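Building Performance Notes
In this issue: Transfer air and the closed door | Grille cleaning intervals | Reader corrections

Transfer air and the closed door

Most complaints about stuffy bedrooms reach us as complaints about the fan. The fan is usually fine. In a house with central exhaust, air enters through the bedrooms, crosses the hallway, and leaves through the bathroom and kitchen. Every closed door on that route is a restriction, and the size of the restriction depends almost entirely on the gap under the door.

Kaisu Saarela ran the pressure measurements for the Hourani retrofit in April. The building has a single exhaust fan on a continuous low setting and no return ducts in the bedrooms. With all interior doors open, no room differed from the hallway by a measurable amount. With doors closed, the two rooms that had been recarpeted went well past the 3 pascal limit we use for design. The carpet and pad had taken up most of the undercut. The room with its original floor stayed under the limit.

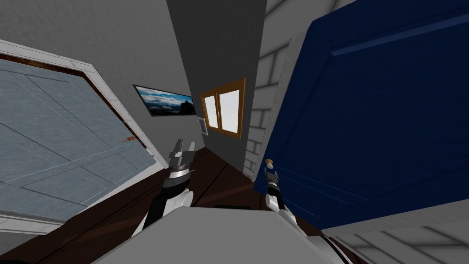
Panel door and hallway, with a small vent grille on the far wall.

The arithmetic is simple enough to do on site. Free area under a door is the clear width multiplied by the gap, measured from the finished floor to the bottom edge of the door. Measure at both ends and in the middle, and use the smallest figure. If there is a threshold, measure to the top of it. A door 30 inches wide with a half-inch gap gives 15 square inches. The same door over thick carpet may give less than five, and the pile itself slows whatever air gets through.

For a bedroom supplied at 20 cubic feet per minute, the half-inch gap is adequate. For higher flows, undercutting alone becomes impractical. A gap over one inch lets through light and sound, and on a hollow-core door it may cut into the bottom rail far enough to weaken it. At that point use a transfer grille, either through the door or high and low through the wall on opposite sides of the same stud bay. The offset version costs more labor and blocks more sound.

Catalog figures need care. Manufacturers list face size, free area, or both. A grille with a large face may have a free area of half that or less once the blades are deducted. Chaiwat Kongkaew reviewed the schedule for Wukside and found that 113 grilles had been selected by face size. All were reordered one size up before installation. If the sheet gives no free area figure, ask for one.

Trim and openings

Two details are often missed at windows and interior openings. First, the joint between the wood casing and the wall is an air path when the rough opening has not been sealed. Casing hides the joint and does nothing to close it. Second, when window casings are replaced, the old sealant usually comes off with them. Have the joint checked before the new trim goes on.

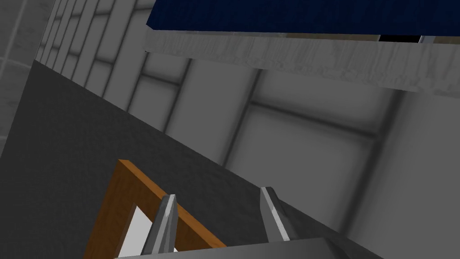

Wood frame with a square corner and white inner panel.

On a pressure test, leakage at casings appears as part of the envelope total, so it can make a poor transfer path look acceptable. A bedroom that draws its air through the window joint will show a low pressure difference to the hallway. Seal the joint and the reading changes. Test again after any air sealing work, even when the first results were within limits.

Kitchens and tiled rooms

Tiled walls limit where a grille can go after the fact. Cutting finished tile is slow and the pieces are rarely replaceable, so transfer openings should be marked on the drawings before the tile setter starts. 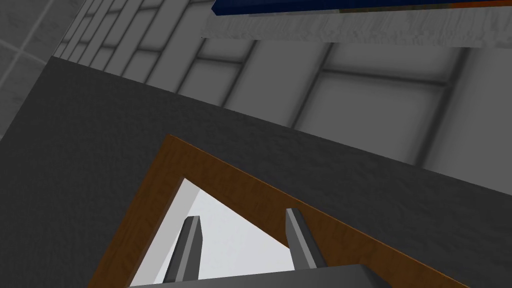

Where the wall is already finished, the door is the better place to work. Take it off the hinges, mark the cut from the finished floor on the latch side, score the line with a knife, and cut with a fine blade. Seal the raw edge the same day. Unsealed bottom edges take up moisture from mopping, and the door will swell back into part of the gap.

Kitchen range hoods are a separate case. A hood on its high setting moves far more air than any undercut can supply, and it needs its own makeup air. Do not size transfer openings to the hood.

The worksheet for door gaps and grille free area has been revised to include threshold height. Copies of the earlier version should be discarded. The next item covers balancing at the exhaust terminals, using readings from Lustesis.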